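# Flat laces and the case for relacing

The flat woven cotton lace is a poor piece of engineering that has survived on looks. I own four pairs of canvas high-tops, I have replaced the laces on all of them, and I have come to think that most complaints about the shoe are complaints about the lace.

Start with friction. A flat lace has a large contact area against the canvas and a small one against itself once it folds, and it folds at every eyelet. Tension applied at the top of the shoe is therefore lost on the way down. The wearer pulls hard, the collar closes, the toe end stays slack, and by lunchtime the foot is sliding forward. People respond by buying a half size smaller. They should relace from the bottom, one crossing at a time, and set each crossing flat before going on to the next.

Length is the second problem. Replacement laces are sold by number of eyelets, and the sellers do not agree with each other. Itex lists one length for six and seven pairs together. Uvaris lists two, and the longer leaves loops that catch under the other heel. I cut mine to suit and finish the ends with heat-shrink tube, 30 mm a side, trimmed after shrinking.
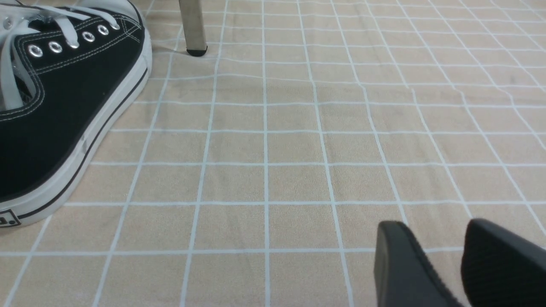
Eyelets matter more than the packaging suggests. A metal ring with a clean rolled edge will outlast several sets of laces. One with a burr will cut through a white cotton lace in a season, and the damage starts on the inner face, where it goes unseen until the lace parts. Run a cotton bud around the inside of each ring. If it snags, a few turns with a rolled strip of 1000 grit paper will cure it. Wipe out the dust afterwards.

Then there is washing. White laces on black canvas show dirt early, and the usual advice is to put the whole shoe in the machine. I am against this. The rubber tolerates it, the glue line between canvas and sole does not. Take the laces out, soak them overnight in a bowl, and brush the rubber separately with washing-up liquid. A Pollow nail brush is stiff enough for the midsole and too stiff for the stitching.

Storage is a smaller matter. Shoes kept on a tiled floor should be left open, laces loosened to the lowest crossing and tongue pulled forward, so that the lining can air. A tied shoe holds its damp. The Mtshali rack in my hall keeps pairs upright but presses the collars together, and I have stopped using the top shelf for high-tops.

Round polyester laces would solve the friction problem and most of the wear. They also come undone, unless the knot is doubled. I keep to flat ones and relace every September.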